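Reading a Portrait Exhibition
Handout 4: The hang, the label and the wall

Course tutor: Safta Mihăilă
Woltthorpe School of Art History

This handout accompanies the second lecture on display. Students should read it before the seminar and bring their own notes on one room in the Skerkberg collection.

1. The hang

A portrait made for a private house was seen by a small circle, often by candlelight and usually above furniture. In a public gallery it is seen at eye level, under even light, beside works its painter never knew. The Rurno bequest is a useful case. Its 43 portraits were first shown in tiers, with family groups kept together. When the rooms were rehung in March, the curators chose a single line and separated several married couples – a decision that changed the direction in which many of the sitters seem to look.

Pendant portraits deserve particular care. Where two sitters were painted to face one another, reversing their order on the wall turns them away from each other.

2. Wall colour

Deep reds were long favoured for picture galleries, partly for their effect on gilt frames and on flesh tones. Paler walls became usual in the twentieth century. Students should record the colour of any room they discuss, and whether its surface is plain, textured or hung with fabric.

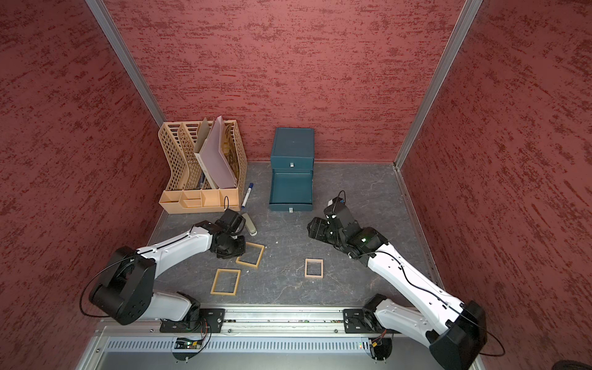 Fig. 1. Deep red walls with darker horizontal streaks, and a grey floor with faint white veining.

A strong colour may also be used to mark a change of subject. At Skerkberg the children's portraits occupy a green room, entered from a brown one.

3. The label

Stüber distinguishes between labels that identify and labels that interpret. The first kind gives sitter, painter, date and medium. The second directs attention – to a glove, a letter, a missing name – and should be read as an argument by its author.

Seminar task

Choose two portraits hung side by side. In no more than five paragraphs, explain what each gains or loses from its neighbour. Include a sketch plan of the wall and copy out both labels in full.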